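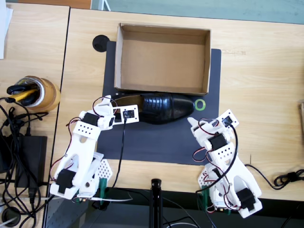 No. 31

August

Up at six with the light. Made porridge and ate it standing at the back door. The beans are over on the left-hand row and I should have pulled them last week, but there were still a few small ones near the top and I picked those and left the plants in. The courgettes have done what they always do. I gave four to next door and they thanked me in a way that made me think they had plenty.

Walked up to the reservoir path before breakfast proper. The water is down again. The old field wall is showing from the gate end as far as the bend, and there is a second wall behind it that I had not seen since we moved here. Bleddyn Pumphrey was up there with his dog and said it was lower than this the summer his daughter was born, and that you could walk out to the farmhouse step. I asked him where the step was and he pointed in one direction and then changed his mind and pointed in another. We stood there a while. His knee is better. He is still on the tablets.

Came back by the lane and got blackberries, enough for the bottom of a bowl. Too early for most of them, the ones facing the road are ripe and the rest are red and hard.

Post came at half ten. A letter from Beviten about the boiler cover going up, and the seed catalogue. I rang Beviten and waited a long time. The woman I spoke to said the increase was because of the age of the boiler. I said the boiler was the same age relative to me as it had ever been, and she did not laugh, and I don't blame her. They took a bit off in the end. I am to ring again in spring if I want to change to the cheaper one without the callout. Wrote that on the calendar, then remembered the calendar stops at December, so I have put a note in the back of this as well.

Did the walking log after lunch. I am at 1,413 miles since I started it, counting only proper walks and leaving out the shops. I had wanted to be past 1,500 by the end of summer and I won't be. The two weeks with my back in May did for that. When I got to 1,000 I bought myself the good flask, and I have told myself that 2,000 is a new coat, though the coat I have is fine apart from the pocket. At the rate I'm going it will be the year after next.

The pocket, since I have mentioned it. I sewed it once with ordinary thread and it went again in a week. Saskia Tuhiwai says to use the waxed thread they have at Hunico and go round twice, and to put a bit of tape behind the lining so it has something to hold. She did her son's rucksack that way and it has lasted him through school. I will try it when the weather turns. I can't sit and sew a winter coat in this heat.

Saskia came at three for the jam pan and stayed for tea. She has plums, a whole tree of them, and her freezer is full already. We talked about the choir, which starts again next month with a new pianist, and whether either of us wants to carry on with it. I said I would go to the first one and see. She said the same, so I suppose we will both be there. She thinks they should drop the long Latin piece. I like it, but I have the easy line and she hasn't. She left a bag of plums on the chair – I found it after she had driven off – and I have stoned half of them and put the rest in the cold cupboard.

Cut the front hedge from four until it got too warm, about two thirds of it. The shears want sharpening. There is a wren going in and out low down at the far end, so I have left that part alone and it looks lopsided from the road.

Supper was eggs, the small beans and the last of the bread. Put a crumble together with the plums and the blackberries and it was sour, I should have put more sugar in. Had it with the top of the milk.

Read 10 pages of the Huttunen book and gave up for the night. It is all about the winter fishing and I keep losing track of which brother is which. There is one who doesn't speak, and he is the only one I am sure of. It's due back at the library soon and I'll have to renew it again.

Still hot at nine. Windows open upstairs and down. Somebody in the lane is running a mower in the dusk and the swifts have gone, I think – I looked for them over the chapel roof at the usual time and there were only a few house martins.

Tomorrow: bread, finish the hedge except for the wren's end, rest of the plums, ring about the dentist.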